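Repainting shape sorter boards, which red?

pedley_11
Doing up old shape boards for the toy library. The pegs are fine, the boards are faded. I want a red that sits well next to yellow. I was going to use Heywood satin, color 3207. Anyone used it on things kids handle?

Vestier
Used it on a bench in May. Good color, but it took 11 days before it stopped feeling tacky. I would go with two thin coats and wait.

bkaraca
I disagree on satin. It shows every fingernail mark. Matte is easier to touch up. For the color, look at yellow against red before you buy a full can.
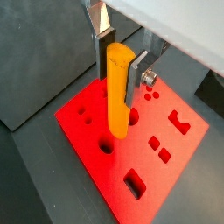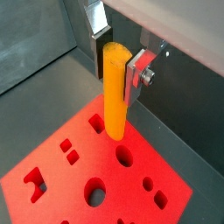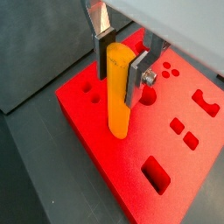 Yellow cylinder in all three, red board in the second.

pedley_11
Thanks, that helps. The red in the second one is close to what I had in mind.

Vestier
Matte gets grubby and you can't wipe it clean. We had this argument in the high chair thread.

bkaraca
We did, and my high chair still looks fine. Wipe it with a damp cloth and leave the spray cleaner alone.

drukarska
Whichever you pick, don't paint inside the holes. Paint adds thickness and the pegs will stick. I masked mine and still had to sand 2 of them back out.

pedley_11
Hadn't thought of the holes. I'll tape them and try matte on the worst board first.

Vestier
Your boards. Check the can says it's OK for toys.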